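机器人是怎样从例子里学习的？

2021年9月17日　文：Prerkura 少年科学栏目编辑

你有没有教过弟弟妹妹用筷子？你可能没有说很多话。你只是拿起筷子，夹一块豆腐，再夹一块，让他看。他看了很多次，自己也试了很多次，后来就会了。

有一些机器人也用差不多的方法学习。今天我们要讲的就是这件事：人怎样给机器人准备例子，机器人又怎样使用这些例子。文章里有几个新的词，不用着急，每一个我们都会慢慢解释。

一、为什么不直接告诉机器人怎么做？

以前的很多机器人，是按照写好的命令工作的。比如：“手向前移动，停下，合上手指，向上抬。”在工厂里，这种办法很好用。零件每次都从同一个地方来，样子也一样，机器人只要重复同一个动作就可以了。

可是家里的桌子不是这样的。今天盘子在左边，明天盘子在右边。今天桌上是一个小包装袋，明天可能是一个苹果。袋子会变形，苹果会滚。如果要为每一种情况都写一条命令，写的人会写到很老很老，还是写不完。

所以，研究机器人的人想了另外一个办法：给机器人看很多例子，让它自己从例子里找出规律。这种会从例子里找规律的程序，叫做“学习系统”。

二、一个例子是什么？

在学校里，数学老师先在黑板上做一道例题，然后你们自己做练习。机器人的例子和例题有一点像。不过它不是写在黑板上的，它是一段记录。

一段记录里面通常有三种东西。

第一种是机器人看见的画面。机器人身上装着摄像头，就像我们的眼睛。

第二种是机器人身体的姿势。它的每一个关节弯了多少，都变成数字，一个一个记下来。你可以试一试：把你的胳膊弯起来，再让手腕转一下，然后把每个手指都弯一点。如果要把这些全部写成数字，是很长的一行！而且机器人每过很短的时间，就要重新写一行。

第三种是这次要完成的任务，用一句简单的话写出来，例如“把小包装放到盘子里”。

把这三种东西按照时间放在一起，就是一个完整的例子。有的人把它叫做“示范”。

三、例子从哪里来？

刚开始学习的机器人什么都不会，它不能自己给自己做示范。所以要有人来帮忙。

常用的办法叫“遥操作”。“遥”是远的意思，“操作”是控制的意思。人坐在或者站在旁边，用一套设备控制机器人的胳膊和手。人的手向左，机器人的手也向左。人合上手指，机器人也合上手指。你玩过遥控汽车吗？道理是相近的，只是遥控汽车只能前进、后退和转弯，而机器人的一只手就有好多个可以动的地方。

做示范的人叫操作员。在我们要讲的 Lepik 项目里，操作员先要练习很久，才可以正式开始记录。因为看着机器人的手去拿东西，和用自己的手拿东西，感觉很不一样。用自己的手的时候，你的皮肤会告诉你碰到了没有，轻还是重。控制机器人的时候，操作员很多时候只能靠眼睛看。

四、Lepik 项目的桌子

Lepik 项目在 Millano 实验室进行。他们想让机器人学会整理餐桌和厨房里的小东西。听起来很容易，对不对？你三岁的时候可能就会把饼干放到盘子里了。但是对机器人来说，这里面有好几个困难。

它要先找到盘子在哪里。它要知道小包装是平放着还是立着。它要决定用哪一只手。手指碰到包装以后，还要用合适的力气：力气太小，包装会掉下来；力气太大，里面的东西会碎。

平放在桌子上的东西特别不好拿。请你也试一下：把一张卡片平放在桌面上，只用两个手指把它拿起来。你会发现，手指要先按住它，或者把它推到桌子边上，才能抓得住。机器人也要学会这样的小窍门，而且它的手指没有指甲。
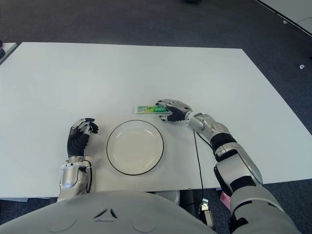 五、为什么桌上的东西这么少？

白色的桌子上只有一个带黑边的白盘子和一个小包装，机器人的右手手指就搭在包装的右端。你可能会想：为什么不多放一些东西，让它一次学很多？

请想一想你学钢琴或者学写字的时候。老师不会第一天就给你最难的曲子，也不会让你第一天就写一篇作文。先学简单的，再学难的。给机器人准备例子，也可以从简单的开始。东西少的时候，操作员容易做出干净、清楚的示范，学习系统也容易看出哪些事情是重要的。

以后可以慢慢加东西：加一个杯子，加一把勺子，换一个颜色不同的盘子。每加一样，就要再做一批新的示范。

六、同样的事情为什么要做很多次？

Lepik 项目计划为“放到盘子里”这一类任务收集3840个示范。到四月底的时候，他们已经完成了944个。这是很多的工作！

你可能又要问：做一次不够吗？

不够。假如机器人只看过一次示范，那一次盘子正好在中间，它可能会以为盘子永远在中间。下次你把盘子移开，它还是会把东西放到中间的桌面上。它没有生气，也没有偷懒，它只是从很少的例子里找到了一个错误的规律。

所以在做示范的时候，每一次都要有一点变化。Lepik 的操作员每做完50个示范，就要换一种新的摆法。变化的内容可以有下面这些：

盘子的位置，可以近一点或者远一点。
包装的方向，可以横着放，也可以斜着放。
灯光，可以亮一些或者暗一些。
使用的手，有时候用左手，有时候用右手。

看过各种各样的例子以后，学习系统才会明白：位置会变，方向会变，灯光会变，可是任务没有变。

七、不好的例子怎么办？

操作员也是人，人会累，也会做错。有时候包装从手指中间滑下去了，有时候手碰到了盘子，把盘子推歪了。

做完以后，记录要经过检查。Millano 实验室使用一个叫 Catico 的程序来播放记录，每一个示范都由2个人分别看一遍。他们要回答几个问题：任务完成了吗？画面清楚吗？手有没有做多余的动作？写的任务和真正做的事情一样吗？

最后一个问题很重要。如果那句话写的是“放到盘子里”，可是记录里是从盘子里拿出来，学习系统就会把“放进去”和“拿出来”弄混。这就好像有人指着猫教你说“狗”，你也会学错的。

有错误的记录不一定都要扔掉。如果操作员把包装掉了，然后又好好地捡起来放进盘子，这个例子可以教机器人怎样改正错误。检查的人会给它做一个特别的记号，放在单独的文件夹里。

八、机器人怎样用这些例子？

例子准备好以后，就可以开始“训练”了。训练在电脑里进行，机器人的身体可以休息。

学习系统看到例子里的一个画面，然后猜：“接下来手应该往哪里动？”猜完以后，它和操作员当时的动作比一比。如果差得很多，它就把自己里面的数字改一点点。然后看下一个画面，再猜，再比，再改。这样的猜测要重复非常多次，比你一生做的练习题还要多得多。

训练完了还要考试。考试的时候，没有操作员控制，机器人要自己动手。东西的摆法也要和例子里的不完全一样。为什么？如果考试题和例题一模一样，我们就不知道它是真的学会了，还是只把例题背下来了。你们的老师出考试题的时候，也是这样想的。

如果机器人在某一种摆法上总是失败，研究的人就回到桌子旁边，专门为这种摆法再做一些示范。

九、在家里或者教室里试一试

你可以和一个朋友玩“机器人和操作员”的游戏。

需要准备：一个不怕摔的塑料盘子，一块橡皮，一条可以蒙眼睛的围巾。

1. 一个人当机器人，蒙上眼睛，坐在桌子前面。
2. 另外一个人当操作员，站在机器人后面，轻轻拿着他的手腕，带他的手去拿橡皮，再放到盘子里。
3. 不要换位置，重复做五次。
4. 现在操作员放开手，让机器人自己做一次。
5. 把盘子移到别的地方，再让机器人自己做一次。

第四步和第五步的结果一样吗？请把结果写在本子上。然后想一想，你的“机器人”没有眼睛的帮助，他记住的是什么？如果不蒙眼睛，又会怎么样？

十、新词复习

学习系统：从很多例子里找规律的程序。
示范：一次完整的例子，里面有画面、姿势和任务。
遥操作：人用设备控制机器人的身体。
操作员：控制机器人做示范的人。
训练：学习系统一次一次地猜、比较和修改。

下一次吃饭前，如果家里人请你摆盘子，你可以注意看一看自己的手：哪个手指先碰到盘子，另外一只手在做什么。

相关文章
机器人的关节和你的关节有什么不同
摄像头怎样看出东西的远近
为什么抓软的东西比抓硬的东西难
小实验：用吸管和绳子做一个会弯的手指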